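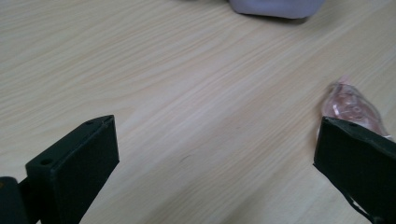 Prunlow Workshop Notes

1st August

Furniture > Tables > Cleaning and care > Small marks

Start by finding out whether the mark is on the wood or in it. On a pale table the two look much the same from a chair. A thin grey line near the middle, like the one on this tabletop, could be a smudge left by something dragged across, or it could be a scratch with dirt in it. Drag a fingernail over it, across the line. If the nail catches, it is a scratch. If it slides over, treat it as a smudge and try the cleaning steps first.

You will need:

Two soft cotton cloths
Warm water and a drop of washing-up liquid
A white pencil eraser
Very fine abrasive paper, 780 grade or the nearest your shop keeps
The oil or wax the table was finished with

Cleaning off a smudge

Wring the first cloth out until it is barely damp. Wipe along the grain, going a good way past the mark at both ends. Dry straight away with the second cloth.

If the line is still there, use the eraser. Press lightly and follow the grain. Grain does not always run straight, and where the lines bend or bunch together you should bend with them. Brush off the crumbs and look again from a low angle with a window behind the table.

Stop there if it has gone.

Dealing with a scratch

Check the finish before you sand anything. Put a drop of water on the underside and leave it for 3 minutes. If it soaks in and darkens the wood, the table is bare or oiled and you can carry on. If it sits in a bead, there is probably varnish or a good coat of wax, and sanding one spot will leave a dull patch. For varnish, see the Durnamum page on lacquered tops.

On oiled wood, fold the paper round a cork block and make a few light strokes with the grain. Wipe off the dust and check. Repeat until the grey has lifted. Feather the edges by sanding a wider area more gently, or you will feel a dip.

Put on a thin coat of oil with a clean cloth and wipe off what has not soaked in after ten minutes. Lay oily cloths flat outdoors to dry before they go in the bin, as they can catch fire if left screwed up.

The patch will look darker than the rest at first. Leave it for 28 days before deciding whether to oil the whole top. I did the Litach table in one spot only and by September I had to look for the place.

Do not use

Scouring pads, cream cleaner or bleach. Wire wool can leave specks that turn black on oak. Coloured wax sticks are fine for dark furniture, but on pale wood they tend to show more than the scratch did.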